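Last updated: January
Posted by Joonas Laitinen

I have been running the Stodthorpe leg of our amateur Drakton league for two seasons now, and people keep asking me how the qualifier went, so I am writing it down once.

For anyone who doesn't play, Drakton is a team strategy game, five against five, with matches that last half an hour if the teams are uneven and well over an hour if they aren't. Our league is small. Most of the players have jobs or classes, and we play in the evening. This was the first time we had tried to do a whole qualifier in one day in one hall.

We had eight teams signed up and seven that came. Dindberg dropped out at 9 in the morning because two of their players had the flu. I gave their first opponent a bye, which some people complained about, and I still think it was the right call. Redrawing the bracket with everybody already sitting down would have cost us an hour.

The network was my main worry. The hall has one line coming in, and the last time we used it the game patched itself on every machine at once and nobody could log in until lunch. This time I asked all the teams to update the night before, and I turned off automatic updates on the house machines. We had one disconnect in the first round and none after that.

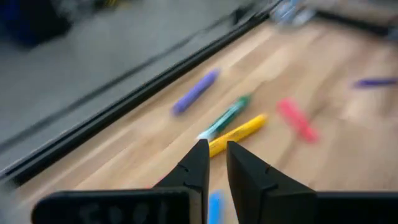 The semifinals were better than the final. Makokha played Stodthorpe B in the first one and lost the opening game badly. They banned the same three characters in the next game, which looked stubborn to me, but they changed who was playing the middle lane and took the series 2-1. Abdelilah Helmy was calling for them and he kept it very calm. You could hear the other team talking over each other from across the room.

In the final Makokha won 2-0 against Stodthorpe A. The first game was close for a while. Stodthorpe had a gold lead of more than 3,000 and then gave it away in one bad fight near the river. The second game wasn't close. Abdelilah finished the day with the highest score of any player, 3,917, under our own points system. That system favors long games, so I wouldn't read too much into it.

A few things I would change. The breaks between rounds were too short. I had put down ten minutes and people needed twenty, mostly for food, as the only place open was across the parking lot. By the semifinals we were running late and I had to cut the third place match, and I apologized to both teams for that. I also want a second person on the referee desk. I was answering rules questions and updating the bracket at the same time, and I entered one result the wrong way around. A player caught it before the next match started.

The rules on pausing need to be rewritten too. At the moment a team can pause for a technical problem without saying what the problem is. I'll post a draft in the league channel, and captains can send me comments there.

Next up is the spring season. Sign-ups will work the same way as before, with one captain per team and one substitute allowed. If you played for Dindberg and still want a spot, message me and we'll sort it out.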